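Speaker notes – "The Gift Table Problem"
Gornbridge Library evening talk, Apr 8, 2021

(Wait for the chairs to stop scraping. Water is on the left.)

OK so hi everybody, thanks for coming out. I'm going to talk about presents, and mostly about how bad I am at receiving them. Giving them I'm fine with! Put me in a card shop and I'm happy until closing. Hand me something wrapped and I turn into a plank.

Start with the Badwood story. I turned eight, we'd just moved to Badwood, and my aunt gave me a globe. A beautiful globe. And I said, out loud, in front of the whole room, "We have one." (Pause here, people usually groan.) We did have one. My mother didn't speak to me all the way through cake.

So that's where this starts for me. What are you supposed to say? And who decided?

Go to the bags. I love gift bags because they do half the talking for you. You don't have to come up with a message, the bag already has one.
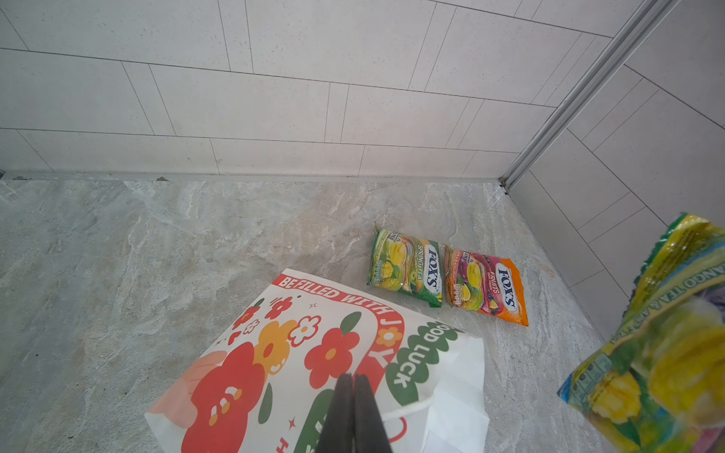

BE FILLED WITH JOY, plus a little GOOD LUCK on the side.

I mean, that's an order, right? Be filled with joy. Now! It's a lot to ask of a person who's just walked in and hasn't put her coat down. Ask the room: who keeps a bag of bags at home? Let them put hands up. Mine lives behind the ironing board and I've given the same striped one back and forth with my sister since August before last. The tag has both our names crossed out on it.

Next bit is about thank-you notes. Don't rush this, I always rush it.

When I worked in the office at Baxter (the furniture place, not the soup) we had a leaving collection pretty much every month, and the person leaving always sent one note to the entire floor. Same note! "Thank you all so much for the generous gift." You couldn't tell from it whether they'd gotten a kettle or a horse. I kept one that I really liked, though, from a woman in accounts, and all it said was "I used the blue bowl this morning for oatmeal." I still think about that bowl.

So my rule is, name the thing and then say one place it's been. Took me years to work that out. 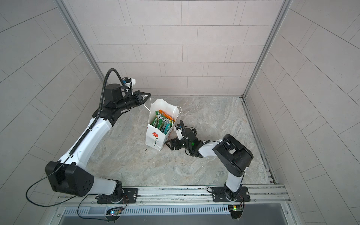 My grandmother, who grew up in Nernov, thought you should never give anything that lasts. A vase is a debt, she'd say, and then she'd look hard at whoever had brought the vase. Food was fine. Food you could eat, and then you were even. I fought her on this for years and I've come around to it – give me a paper bag with a flower on the front and FOX'S packs poking out of the top over a crystal anything. You know where to put it, you can open it in front of people, and if you don't like it, you pass it around.

(If there's a laugh, tell the fruitcake story. If not, skip to prices.)

Prices. I did a very unscientific thing and asked my book group to write down, no names, the most they'd ever spent on a gift for someone they didn't like. The top answer was 65 dollars, for a boss. And three of them said they'd felt worse afterward, which I found so interesting, because they'd all thought spending more would fix it.

I have a theory about that. Guilt buys big. When I'm easy with someone I'll bring them a lemon off the tree and not even wrap it,
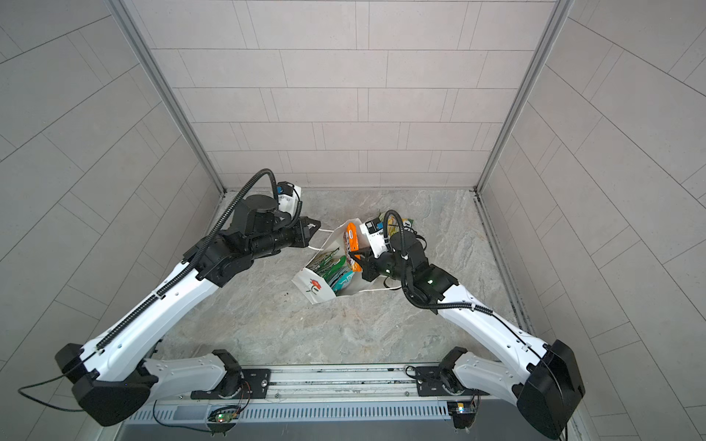
and they'll put it on the windowsill and we'll get on with the evening. But if I've forgotten to call for four months I'm in the department store looking at cashmere.

Read the two letters here. Blue folder, short one first. Slow down on "with love, and sorry about the dog."

Then questions. If it's quiet, ask what's the worst thing they ever pretended to like. Remember to say the cookies at the back are for everyone, and stack the chairs before nine.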